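From: Aurora Cardoso
To: uria-club list
Date: June 29, 2018
Subject: Re: [uria-club] unplug task, where are we?

Hi all,

Sorry for the long silence, it was exams and then my sister's move and then more exams. Answering Kristof inline because he asked a bunch of things at once.

Kristof Dekker wrote:
> Can somebody who was in the lab this week tell me where the unplug
> task stands? The Priltdale rules say the arm has to take a charger
> out of a power strip without dragging the strip or the phone off
> its mark. Are we doing that with one arm or two? And is anyone
> still using the old Verbruggen gripper code or can I delete it?

One arm for the pulling, and I'd like to keep it that way until we have something that works every time. The white arm comes in from the right, gets its jaws near the plug, closes, pulls. The black arm on the left just waits with its gripper open. Sanne wants it to hold the strip down, and she's probably right in the long run, but the second we let both arms move at once we're back to tuning two things and blaming the wrong one. We did that for most of the spring and I am not doing it again!

Please do NOT delete the Verbruggen code yet. Matúš still calls the homing routine from it. He says he'll move it over, he's been saying that since October, you know how it goes. Put it in a folder called old and leave it alone.

The part that gives me a headache is the plug. It's white, the strip is white, and the detector keeps drawing one big happy box around both of them. I went through 1,625 labeled frames last night (with a lot of tea) and in over 900 of them the box on the plug was too loose to be any use for picking a grasp point. So I'm going to redo those by hand. If anyone wants to split them with me I will bake something, I mean it.

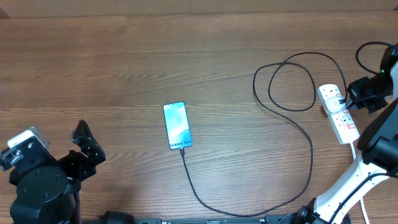 I'd also like us to agree on how we lay out the cable before each run. Right now everybody does it their own way. Willy pulls it nearly straight, I leave it in a big loop, and Sanne winds it up neatly like she's putting it away in a drawer. Those are really different problems for the arm – a straight cable tugs the phone as soon as the plug moves, and a loop gives you some slack before anything happens. The rules only say "cable relaxed on the table", so I think we should practice on the messy version and treat the neat one as a gift if the judges give it to us.

> Also, what speed are you running the approach at? The video Willy
> sent looked painfully slow.

It is painfully slow, yes. I turned it way down after the wrist clipped the end of the strip and made a noise I didn't like. Gredik shipped us 2 spare finger sets and I'd rather not open either of them before the competition. Once the boxes are fixed I'll bring the speed back up a bit at a time and write down what happens in the lab notebook (the real one, the paper one, which has gone missing again, so if it's in your bag please bring it back).

Last thing on the phone. The screen is on during our runs and I want to leave it on. Willy's idea was to turn it off so there's one less bright spot for the camera, but the rules don't promise us a dark screen and I don't want to find out at Priltdale that we trained on the easy case.

Kristof, could you look at the closing force when you're back? I've been changing it by feel and I have no idea what the number means anymore. And Sanne, if you still have the spreadsheet where we logged the dropped plugs, send me the link again. I have three links and they all open the same empty page.

Aurora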